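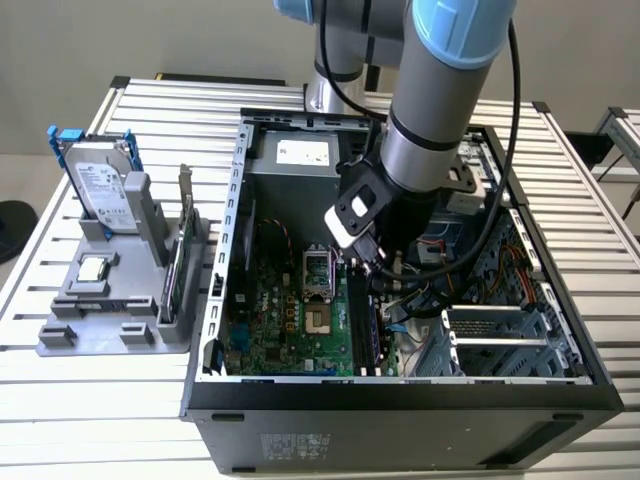

Has the reading program at the Pludley branches raised the number of children who borrow books on their own?

Borrowing is up, but we can't yet say the program did it, and I'd be careful about anyone who tells you otherwise before spring.

The raw figure looks good. Children's cards at the two branches, Pludley and Harel, recorded 3,275 loans in the period this report covers, and that is higher than the period before. I was pleased for an afternoon. Then I looked at what was in it. Of those loans, 876 were renewals, and the system at Harel renews a book by itself when no other reader has asked for it. A book left under a bed counts the same as a book that a child came back for. I have asked for renewals to be reported on a separate line from now on, and I suggest you ignore the combined number until they are.

Enrollment

We signed up 54 families, against a target of 52. That target was mine and I now think it was too soft. Signing up takes one form and gets you a free tote bag. What matters is whether a family comes back once the bag is in the house, and our sign-in sheets are too patchy to show it. The Pludley sheets for October are complete. The Harel ones have whole weeks where the front desk was busy and the sheet stayed blank.

Story hour

Attendance is steady at Pludley and weak at Harel. The Harel session starts at 3:30, when the school bus is still on the far side of town. We knew this when we picked the time, because it was the only slot the room had. Moving it to 4:15 would mean giving up the shared room and using the corner by the large print shelves, which is drafty and has no door. I'd still move it.

The Yau reading kits

You paid for these and you asked for a plain view. The books in them are fine. The activity cards are not much use. They assume a parent with a free half hour, scissors and a printer, and most kits come back with the cards still in their wrapper. The supplier's own brochure claims the cards "double engagement" and gives no source. I wrote to ask for one and got a second copy of the brochure.

I would not reorder the full kits. The books can be bought alone, and the money saved would go further on second copies of the titles with waiting lists.

Rernska outreach

Not started in any real sense. We have a yes from the community hall at Rernska and a shelf waiting there, but no van time to stock it. The last report said this would begin "shortly," and I would like to take that word back. If the van schedule is not settled by the end of the winter, I think we should return that part of the grant or agree on another use for it.

Spending

On budget overall, though that is partly because Rernska has cost us nothing so far. Printing ran over. The posters were done twice after the first batch went out with the old Harel opening hours – my mistake.

Next period

Renewals split out. Sign-in moved from the desk to the story hour itself, where the person running it can fill in the sheet. The new Harel start time, if you agree to it. I also want to phone the families who enrolled and never showed up in the records again. It's slow work and the answers may not flatter us, but I trust it more than the loan count.

I need your decision on the kits before the supplier's reorder window closes, and on the story hour whenever you can manage it.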